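Preparing Interior Walls Before Repainting: An Interview With Glenys Bunting

2020-02-20 | By Ilari Lindqvist
Print | E-mail this page
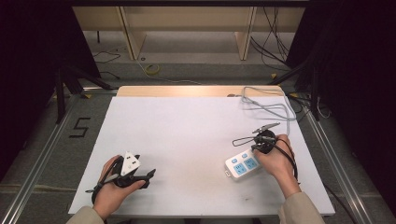

Most paint failures on interior walls begin with the surface underneath, according to Glenys Bunting, who has taught the home maintenance course at the Skyrme center for 31 years. "People choose the color first and look at the wall last," she said. "I ask them to do it the other way."

Ms. Bunting advises washing the wall with warm water and a mild detergent, then rinsing it with clean water. Kitchens need a second wash, as grease collects above the stove and around door handles. "If the filler goes on over grease, it will come off with the first coat," she said.

Small holes may be filled in one pass. Anything deeper should be filled in 2 layers, with the first left to harden fully. She recommends sanding by hand with a fine paper and wiping away the dust with a damp cloth.

Asked whether primer is always required, Ms. Bunting said that sound, previously painted walls can often go without. Bare plaster and water stains cannot. "A stain will come through four coats of ordinary paint," she said. "I have watched it happen in my own hallway."

The next course opens in May. Registration is handled by Arnar Kvaran at the front office.

Shares: 60 | Comments: 2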